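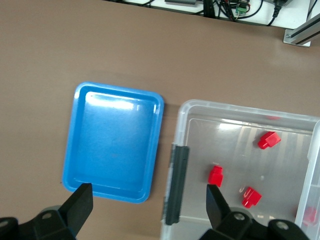
Why is Henley's town library charging for late books again? Its landlord raised the rent, and the library would like to stay in the building.

Fines return 2 July 2021 at 20 cents a day, after a two-year amnesty in which 907 books went out and did not come home. Among them is the library's only copy of a guide to personal responsibility.

"We tried kindness," said head librarian Gyu-bin Ma. "We got 145 back. One had a pork chop bone for a bookmark."

The rent on the Whitlock Street building went up by $4000 in March. At the new rate, Ma figures, the fines should cover it sometime after her retirement.

Patron Tymofii Mykhailiuk, who owes the library an atlas, called the move harsh. He has had the atlas for six years and says he is nearly done with Africa.

Home | Local | Sports | Obituaries | Contact

Comments (3)

hastau_hal: 20 cents? It was a nickel when I stole mine.

MrsD: Would the person with book 4 of the Harbor mysteries please just tell me who did it

rooftop9: It was the dentist.

We use cookies to improve your visit. Accept | Manage settings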